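Clillville Community Workshop
Quarterly Safety Inspection – Checklist and Comments
Inspection date: 10 October 2024
Building: Anusgate Road unit, ground floor and mezzanine

Ratings used: OK, Attention, Fail. Items marked Attention should be dealt with before the next inspection. Items marked Fail are closed off the same day.

1. Entrance and exits

1.1 Front door opens fully from inside without a key – OK
1.2 Rear door opens fully from inside – Attention
Comment: Door drags on the threshold for the last part of its swing. It opens, but takes a hard push. Hinge side needs planing or the threshold needs lowering. Same comment was made in April.
1.3 Exit signs lit – OK
1.4 Walkways clear to full width – Attention
Comment: Sheet material leaning against the wall by the rear door. Moved during the visit. The rack at the foot of the stairs has space for it.

2. Fire equipment

2.1 Extinguishers in place and tagged – OK
2.2 Extinguisher pressure in the green – OK
2.3 Fire blanket by the kitchenette – Fail
Comment: Pouch is on the hook and has no blanket in it. Kitchenette hot plate unplugged and labeled until a new blanket is fitted.
2.4 Smoke alarms tested – OK
Comment: Mezzanine alarm sounds but is faint downstairs with the dust collector running. Consider a linked alarm.

3. Electrical

3.1 Panel accessible and labeled – OK
Comment: 2 breakers have handwritten labels that are starting to fade. Rewrite.
3.2 Outlets and cover plates sound – OK
3.3 Extension cords – Attention
Comment: One cord in use as permanent wiring for the Thambiah band saw. The saw should go back to its own outlet. Cord itself is in good condition.
3.4 Ground fault outlets trip on test – OK

4. Machines and benches

4.1 Guards fitted and adjusted – OK
4.2 Emergency stops work – OK
4.3 Vises and clamps secure – Attention
Comment: Bench vise nearest the window has 2 of its bolts loose. Tightened by hand, needs a wrench and lock washers.
4.4 Dust collector bag below the fill line – OK
4.5 Floor around machines swept – OK

5. Chemicals and storage

5.1 Flammables in the metal cabinet – OK
5.2 Containers labeled – Attention
Comment: Matex solvent has been poured into a plain jar. Return it to the original can or label the jar with contents and date.
5.3 Shelves within posted load – OK
Comment: Posted limit is 100 lb per shelf. Paint cans are on the lowest shelf, as they should be.

Photo
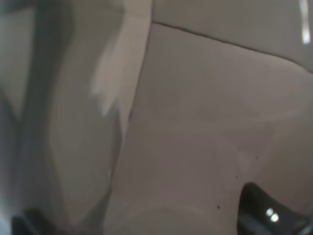
Close view, out of focus. Pale gray surface with a brighter whitish patch.

6. First aid

6.1 Kit in place and sealed – OK
6.2 Eyewash bottles in date – Attention
Comment: 3 bottles expire before the next inspection. Order now.
6.3 Accident book available – OK

Follow-up

Item 2.3 must be closed before the kitchenette is used again. Items 1.2 and 3.3 go on the work list for this month. Send completed items to the workshop office in writing, with the item number.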